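Sweeping Up a Tabletop

A dustpan and brush are two tools that work as a pair. The brush moves the crumbs. The dustpan catches them. People use big ones on floors and small ones on tables and desks.

The front edge of a dustpan is thin and straight so it can sit flat against the table. If there is a gap under it, crumbs slide right through. The sides and back are raised to keep the dirt in.

Light-colored wood is a good place to practice. The lines you see in wood are called the grain.
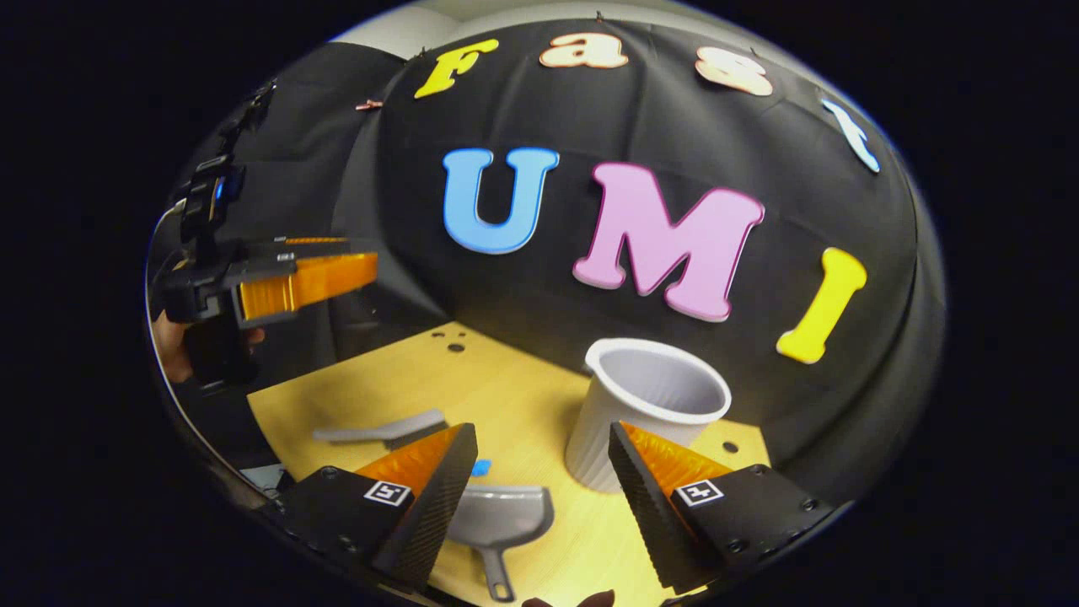
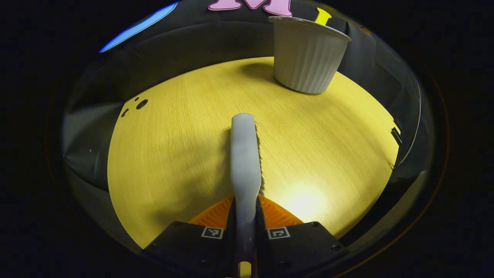 Before you sweep, pick up anything bigger than a crumb. Cups, pencils and small toys go somewhere else for now. Then start at the far side of the table and brush toward yourself with short, slow strokes. Fast strokes make dust fly up.

When you have a small pile, hold the dustpan still with one hand and brush the pile in with the other. A thin line of dust is often left at the edge. Move the dustpan back a little and sweep again. You may need to do this 2 times or more.

Carry the dustpan level to the trash can and tip it in. Tap it gently. Pull any hair or fluff out of the brush and throw that away too.

Words to know
Bristles: the stiff hairs on a brush.
Grain: the pattern of lines in wood.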